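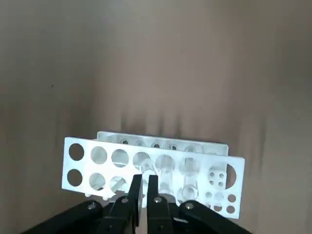

*White plastic test tube rack with rows of large round holes.*

# Cestix dive torch: a long week with a bright idea

I have bought enough dive torches to distrust the box they come in. The Cestix box says 1,000 lumens, 4 hours of burn time and 256 levels of brightness, and it says all three in the same size of type, as if you could have them together. You can't. The 4 hours are at low power, a fact the makers leave to the last page of the booklet, after the bit about not looking into the beam.

I took it to Greece in September for a week of shore and boat diving with Chrysikopoulos, a small centre with one hard boat and a van that smells of neoprene. Most of the diving there is easy: rock walls, swim-throughs, a lot of posidonia and one proper cavern. You want a torch for the holes and for the evening dives, and you don't want to think about it otherwise.

## In the hand

It's a stubby thing, heavier than it looks, with a ring behind the head that you twist to turn it on and to change the brightness. The ring is the selling point. I had doubts in the shop and I still have them. In bare hands it turns smoothly. In 5 mm gloves I kept overshooting, and since there is no click to mark off or full, I twice swam along with the torch on its lowest setting, believing it was off.

As for the 256 levels, I'd defy anyone to tell one from the next under water. I used three: dim, middling and everything. A plain switch would have done the job and given sand one less place to get in.

The lanyard is thin cord with a plastic toggle. I swapped it for a bolt snap before the first dive and would suggest you do too. My buddy, Waltraud Rieger, left hers as supplied, and the toggle slipped all week.

## The beam

Fair's fair, the beam is good. It has a tight middle and a soft wide edge, so you can point it into a crack after a moray and still see your own fins. In the cavern, full power lit the back wall well enough for me to find the way round without following anyone. The colour is a bit cold. Red sponges came up pink beside the light of Waltraud's old backup, though she thought I was being fussy.

On the night dives full power was far too much. Everything with eyes shot off under a ledge, and our guide, Gualtiero Lo Presti, signalled me to turn it down before we'd left the shallows. From then on I kept it low and saw more: a small octopus out hunting, slipper lobsters, and a good many shrimps.

I had it against my Zovbridge on two dives. The Zovbridge is rated at 400 lumens, has a button, and is older than my current wetsuit. In clear water the Cestix was plainly brighter. In the murk by the harbour wall it mostly lit up the murk.

## Battery and charging

This is where I lost patience. On full power mine stepped itself down before the end of a fifty-minute dive, without a flash or any other warning. The booklet says this protects the battery. Perhaps it does, but I'd like to be told when I'm under a roof of rock.

Charging is through a port under a rubber plug, and the plug is my real worry. It has one thin O-ring and sits at the tail, exactly where the torch gets knocked. Ada Martinelli at the centre's hire desk looked at it, then asked whether I had a spare. No spare O-ring comes in the box. You do get a sticker.

Mine stayed dry inside for the whole week, for what a week is worth. Ask me again after two seasons.

There's also no way to swap the battery yourself. When it wears out it goes back to Cestix, who will give you a price once they've had a look. I don't much like the sound of that.

## Who might want one

If you dive caverns now and then on holiday and already carry a backup, it's a decent main light, and I can see why people like that wide edge to the beam. Assunta Farina, who shared our boat, tried mine for a dive and wanted to know where to get one. She dives without gloves, mind.

For anyone in cold water, the ring rules it out as far as I'm concerned. The same goes for anyone who needs to trust the burn time. Hatmont make a duller-looking torch with a proper battery warning, and that's the one I'd try first in the shop. I haven't had it in the water yet, so take that as a hunch.

**Good:** beam shape, solid body, clip point in the right place.

**Not so good:** twist ring in gloves, silent step-down, charging plug, lanyard.

I'm keeping mine, with the Zovbridge clipped on beside it.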